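Gonmont Fashion Showcase
Frequently Asked Questions for Guests, Designers and Media

Last updated 3/26/20

The Gonmont Fashion Showcase is a yearly presentation of ready-to-wear, knitwear and outerwear by independent labels. It is held at the Skallarcombe Hall under the direction of Bastian Steinbach. Please read the answers on this page before contacting the office.

General

When does the Showcase take place?
The Showcase is held over two days in December. The first day is set aside for buyers and accredited media. The second day is open to the public. Running times for each collection are sent to ticket holders by email once the program has been settled.

Which labels are taking part?
The confirmed labels include Grīnberga, which will present a winter collection in boiled wool and felt, and Tratgate, which is returning with tailored coats and trousers in grey and navy. Further names will be added to the program page as agreements are signed. The office does not confirm or deny the participation of any label before that point.

Is there a theme?
Each label is free to present its own work in its own manner. The organizers set no theme, colour or silhouette. The order of collections is decided by the director.

Tickets and seating

How many seats are available?
The hall seats 191 guests for each presentation. Of these, 115 are offered to the public on the second day, and the remainder are held for the labels, their families and invited guests.

How do I choose my seat?
Seats are allotted by row at the time of booking. Front row seats are not sold. Guests who use a wheelchair, or who need a seat close to an exit, should mention this on the booking form so that a suitable place can be held.

May I transfer my ticket to another person?
Yes. The name on a ticket may be changed once, up to 21 days before the Showcase. Requests must come from the email address used for the original booking. Changes cannot be made at the door.

Are tickets refundable?
Tickets are refunded in full if a presentation is cancelled by the organizers. If a presentation is moved to a new date, existing tickets remain valid, and guests who are unable to attend on the new date may request a refund in writing. Tickets are not otherwise refundable.

What happens if I arrive late?
Doors close when the first model enters the runway. Late guests will be asked to wait in the foyer until the collection has finished and will be seated for the next one.

Is there a dress code?
No. Guests are asked to avoid tall hats and wide brims, which block the view of those seated behind. Large coats and umbrellas should be left at the cloakroom, for which there is no charge.

May children attend?
Children are welcome on the second day when accompanied by an adult. Every child requires a ticket, including those who will sit on a parent's lap.

For designers

How does a label apply?
Applications are made on the form available from the office. A label must submit a short statement, a lookbook or set of clear photographs, and a list of the garments it proposes to show. Sketches alone are not accepted. Labels which have shown before must submit a new application each year.

How many looks may be shown?
A label may show up to 21 looks. Shoes, bags and jewellery worn as part of a look are not counted separately. A label wishing to present accessories alone should contact the office before applying.

Who provides the models?
Models are engaged by the organizers and shared among the labels. Fittings are held at the hall on the day before the first presentation. A label may bring up to two of its own models, provided that their names and measurements are supplied with the final list of looks.

Who is responsible for the garments?
Garments remain the responsibility of the label at all times, including during fittings and overnight storage. Labels are strongly advised to carry their own insurance. The dressing area is locked when not in use, and a record is kept of each person who signs for a rail.

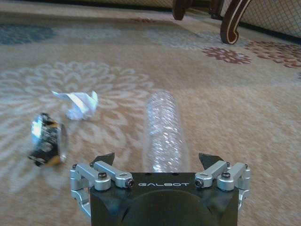

Media and photography

How do I apply for media accreditation?
Accreditation is open to journalists, photographers and the authors of established fashion blogs. Applicants should provide a link to recent work and the name of the publication, if any. Each publication may receive up to two passes.

May guests take photographs?
Guests may take photographs from their seats without flash. Tripods and selfie sticks are not permitted in the seating area. Photography backstage is limited to holders of a backstage pass.

May I publish runway photographs on my blog?
Yes, if you took them yourself. Please credit the label by its full name, including any accents, and the Gonmont Fashion Showcase. Official photographs may be used only with written permission from the office.

Can I buy the pieces shown on the runway?
The Showcase does not sell clothing. Orders and questions about sizes, fabrics or prices should be sent directly to the label concerned. Contact details are printed in the program.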